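La célula número 3 de Sarnent ocupa un rincón de la nave de Komville donde antes se apilaban palés. Su trabajo consiste en manipular piezas tapizadas y fundas textiles, un material que cede, se arruga y rara vez se presenta dos veces igual. El brazo lleva una pinza eléctrica de dos dedos y una cámara pequeña en la muñeca. El mantenimiento corre a cargo de un equipo de dos personas, Tumelo Dlamini y Godelieve Stevens, que siguen un plan propio, bastante más estricto que el del integrador.

El plan se organiza por ciclos de cierre. A los 3.000 ciclos se detiene la célula, se retiran los dedos y se revisan guías, tornillería y cableado de muñeca. La cifra procede de la experiencia en planta: con el intervalo inicial, más largo, la pelusa textil llegaba a compactarse en las guías y el consumo del motor subía antes de que el controlador diera aviso alguno. Dlamini prefiere leer la corriente de cierre en vacío. Si la curva presenta un escalón en el último tramo del recorrido, hay suciedad o una guía golpeada; si se eleva de manera uniforme, el problema suele estar en el husillo.

La limpieza se hace en seco. Aspiración con boquilla estrecha, cepillo de nailon y paño sin hilos, por ese orden. El aire comprimido está prohibido desde que una intervención empujó fibras hacia el interior del reductor y obligó a abrirlo. La grasa se aplica con jeringa, en cantidad mínima, y el sobrante se retira antes de mover el eje. Un exceso que en una línea de mecanizado pasaría inadvertido aquí deja una mancha en una tela clara.

Los dedos se montan con la pinza abierta y sin tensión. Stevens presenta primero los tornillos, lleva cada dedo contra su tope de referencia y aprieta en dos pasadas con llave dinamométrica. Después comprueba el paralelismo de las caras de contacto con una galga y pasa el canto de la uña por el contorno de las puntas. Cualquier rebaba se elimina con lija fina, puesto que una arista apenas perceptible al tacto basta para sacar un hilo.

La puesta a punto continúa sobre la pieza. El brazo desciende a velocidad reducida, con los dedos abiertos, hasta una cota de aproximación próxima al tejido, y desde ahí se ajusta el origen de la herramienta.

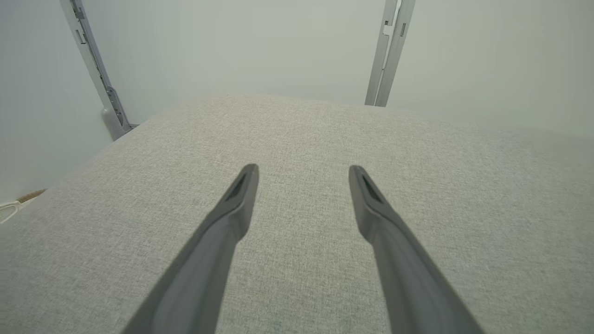 **AUTOMATIZACIÓN | MANTENIMIENTO**

Con los dedos separados, la cámara de muñeca ofrece en una sola vista las dos puntas, sus ranuras alargadas y la trama gris de la tela entre ambas. Esa vista sirve a Stevens para dos comprobaciones. La primera es la simetría: los dedos deben aparecer inclinados uno hacia otro en el mismo grado, y una diferencia apreciable remite al montaje o al soporte de la cámara. La segunda es el enfoque. Si el tejido se distingue hilo a hilo en primer término, la óptica está limpia y bien fijada. En las superficies claras conviene vigilar además la exposición, porque el borde de la pieza puede confundirse con una pared blanca y el algoritmo de contorno pierde la referencia.

La calibración entre cámara y muñeca se repite siempre que se toca el soporte, aunque solo se haya reapretado un tornillo. Se utiliza una placa patrón y se registran posiciones con orientaciones bien repartidas. El error admitido lo fija Yu-ting Lau, responsable de procesos de Sarnent, que rechaza las calibraciones obtenidas con la muñeca casi siempre vertical. «El residuo sale bajo y parece correcto», explica. «Luego inclinas la herramienta y la punta llega a otro sitio».

El ajuste de fuerza se deja para el final. Se parte del valor mínimo del controlador y se incrementa hasta que la pinza retiene un pliegue de prueba durante 3 minutos sin deslizamiento. El valor se anota junto con la referencia de la tela, ya que el mismo par que sujeta una loneta marca un tejido más abierto. Naidoo, proveedor de los dedos, suministra recambios por parejas y así se sustituyen, aun cuando el desgaste se concentre en uno solo.

Queda el cableado. El mazo de la cámara comparte recorrido con la alimentación de la pinza y sufre en el giro del último eje. Arnar Overgaard, técnico de la integradora Kutow, rehízo el trazado en abril con un bucle más amplio y bridas de velcro en sustitución de las de plástico. Desde entonces se han suprimido los cortes intermitentes de señal, que el registro atribuía por error al puerto de comunicaciones. El bucle se inspecciona con el brazo en las posiciones extremas, nunca en reposo.

Antes de devolver la célula a producción se ejecuta el programa completo en vacío, primero a velocidad reducida y después a la nominal. Se guarda una copia de los parámetros con el número de serie de los dedos instalados y se pone a cero el contador.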